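Does searing meat really "seal in the juices"?

By Poppy Tapley
Kitchen Questions for ages 8 to 12
9/21/23

Somebody in your family has probably told you this one. You put the meat in a very hot pan first, the outside goes brown, and that brown crust locks all the juice inside. Grown-ups say it as if it were as certain as the sun coming up. My uncle says it. The back of the Brollum gravy packet says it too, in curly writing.

I don't believe it, and I don't think you should either until you've had a look for yourself.

Start with what meat is. A piece of beef or chicken is made of lots of thin threads called fibres, packed side by side like straws in a box. Most of what is in there is water. When meat gets hot, the fibres shrink and tighten, and they squeeze the water out. You do the same thing to a sponge when you close your hand on it.

Now think about the crust. If it was a proper seal, like the lid on a jar, nothing could get through. So why does the pan hiss? Hissing is the sound of water hitting hot metal and turning to steam. If you can still hear it after the meat has gone brown, water is still getting out. And why is there a puddle on the plate when the meat has been sitting there for a bit? It came out of the meat, straight past the "seal".
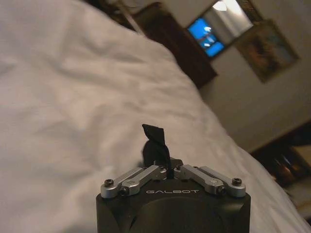
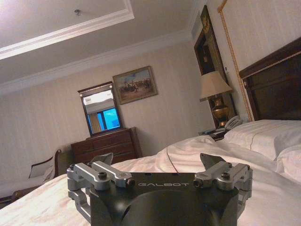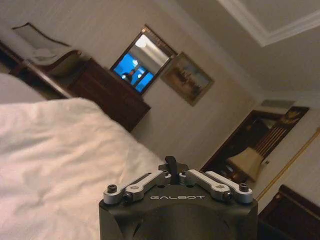 Tongs are the next thing people argue about. You may hear that you must never poke a steak with a fork, or all the juice will run out through the holes. Meat isn't a balloon, remember. It's more like that box of straws, and a fork only touches a few of them. A little juice may come out of the holes, but a few pricks won't empty it. I do like a tool with two sides that pinch, all the same. The gripper marked GALBOT has a metal linkage on the left and another on the right, and kitchen tongs have two arms as well, so you can hold a thing from both sides and turn it over without it sliding off and splashing hot fat. Use tongs for that, and don't let anyone tell you they are magic.

How to check the searing story

You need a grown-up for this, because of the hot pan. You also need kitchen scales and 2 pieces of the same meat, as close to the same size as you can get. Ask the butcher nicely.

Weigh both pieces before they are cooked and write the numbers down. Brown the first one in a hot pan, then put it in the oven. Put the second one straight in the oven with no browning. Take each one out when a meat thermometer says the middle has reached the same temperature. Your grown-up can look up the safe one for the meat you've picked. Then weigh them again.

Take the "after" number away from the "before" number. What's left is how much each piece lost, and most of that is water. If the story is true, the browned piece should have lost much less.

When I did it with Raghavendra Naidu, who teaches the Saturday cooking club, the browned piece had lost slightly more. We only did it once, so please don't take our word for it. One go doesn't prove much. Do it again in December when there's a roast in the house anyway, and see if you get the same answer.

So should we stop browning meat?

No! Browned meat tastes much better. When the outside gets really hot, tiny parts of the meat join up in new ways and make hundreds of new flavours and smells. This is called the Maillard reaction (say it "my-yar"), and toast does it too. Pat the meat dry with kitchen paper first – wet meat takes ages to brown.

The cooking tip was good all along. It's the reason that was wrong, and it got passed on because the dinner tasted nice and people didn't ask any more questions.

Next time: does salt make water boil faster? I have my doubts.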